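Kojo Atinga
Going through the sweet tins today. I keep the square ones for packing treats, and the bear tin is my favorite – three brown bear faces on the lid and a little fried egg by the corner. 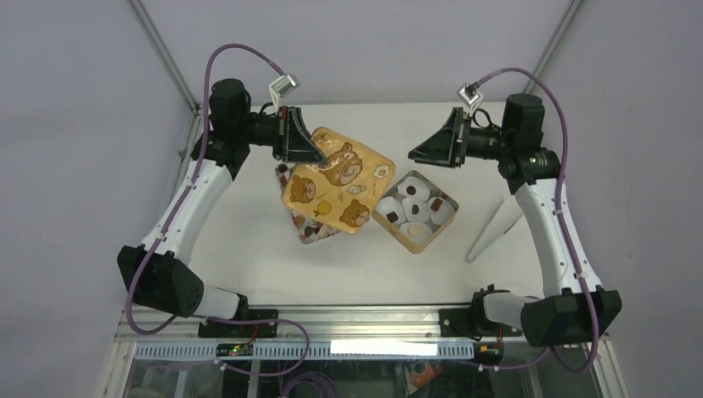 White rolled sweets go in one layer. I don't stack them because the filling smears.

The rose pattern is the one my aunt always asks for.

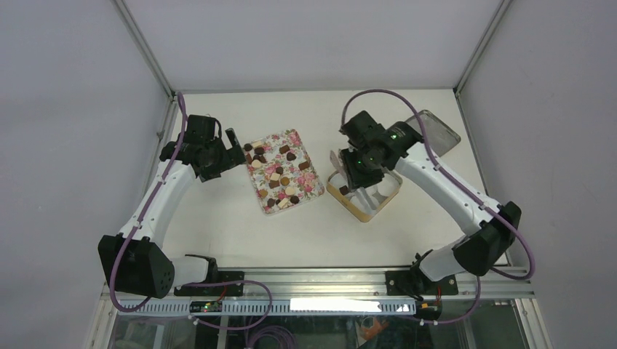

Pink roses on white.

Lids go on last. I label the bottoms with a marker so the tops stay clean. 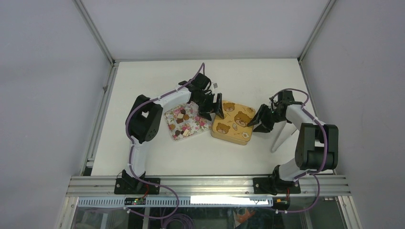 Next batch is in October – I need more tins by then.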